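Reusable and Disposable Chopsticks in Small Restaurants: Purchase, Loss and Replacement

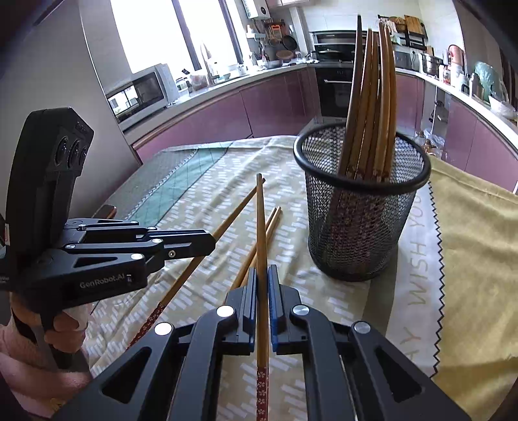
Figure 2. A wooden chopstick with a red handle end printed with small white flowers.

3. Results

3.2 Loss and replacement of reusable pairs

The Halell survey returned 1,823 usable forms from restaurants with fewer than forty seats. Owners were asked what kind of chopsticks they put out, how often they bought new ones, and why the old ones were taken out of use. Forms that left the last question blank were kept for the purchase figures but dropped from the tables on loss.

Restaurants that used reusable wooden chopsticks gave wear at the tip as the main reason for throwing them away. Fading or chipping of the painted end came second. Painted handles matter to owners because they make it easier to sort pairs after washing, and several wrote that a chopstick without its match is treated as lost even when it is in good shape. Plain bamboo chopsticks did not have this problem, as any two could be put together.

Owners who bought through the Kavura wholesale market reported shorter times between orders than owners who bought direct from a workshop. We can't say from the survey alone whether this reflects quality or habit. Market buyers also tended to place smaller orders, and a small order runs out sooner whatever the rate of loss. The interviews in Section 3.4 return to this point.

Theft was mentioned less than we expected. Only 9 percent of owners listed it at all, and most of those ran places near bus or train stations. Breakage in the dishwasher was named more often, mainly by owners who had changed machines in the past year. Two of them had gone back to washing by hand and said the number of split tips fell - neither kept written records, so the claim is reported here without a figure.

Disposable pairs were cheaper per meal in the first months of use in every group. The gap closed as reusable pairs stayed in service, but the point at which it closed varied a great deal with the cost of labor. In the Sitthichai district, where washing was mostly done by family members and not entered as a cost, owners described reusable pairs as almost free. Once we assigned an hourly wage to that work, the difference between the district and the rest of the sample became small.

Storage also affected loss. Restaurants that kept chopsticks upright in open holders on the table replaced them more often than those that handed them out with the meal. The pattern held after we controlled for the number of seats, though it was weaker in places that closed between lunch and dinner and brought the holders in to be washed.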